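Week 2 notes: the Gesthorpe open day
Reading time: 2 minutes

For those who missed the bus, I've written up the visit so you're not lost when we start on two-arm tasks next week. Ross Ogilvie showed us through the lab at Gesthorpe, and he was generous with his time — we were meant to be out by noon and I think half of you were still asking about grippers over lunch!

The bit I want you to remember is the bag. We talked in January about how a rigid part sits where you put it, and how much of your planning quietly leans on that. A tote with rope handles doesn't play along. The opening sags, the handles flop about, and every nudge changes the shape you're aiming for. So one arm can steady while the other works, and now you've got two arms sharing a very small patch of air (have another look at the collision section in your reader, page 90).
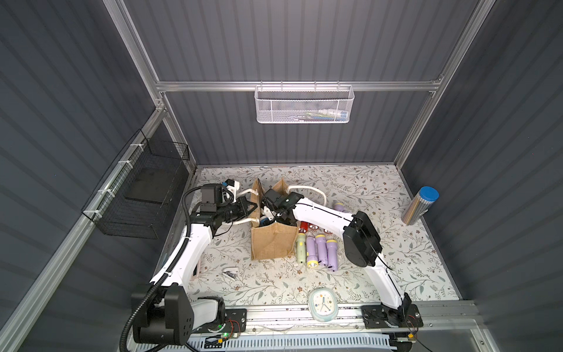
Fig. 4. Two arms at a jute tote, with flashlights on the mat beside it.

Notice how close the right forearm passes over everything. Ross's rule of thumb was to plan the elbow first and the fingers second, which I'd never heard put that way and rather liked. Also look at where the cameras ride, up on the wrists, and have a think about what each one loses once its own gripper is down near the bag.

For the tute, sketch an order of moves for packing the flashlights and mark every point where one arm has to wait for the other. Half a page is heaps. Pencil's fine.

Comments

Shewit Gebremichael: Does the waiting count if the arm is holding a handle?
Reply: Yep, mark it — holding is still a job.

mavus_fan: Loved this trip, can we go again?

Related
Week 1 notes: rigid parts and fixtures
Reading a wrist camera view
Brendetti workshop: bring a laptop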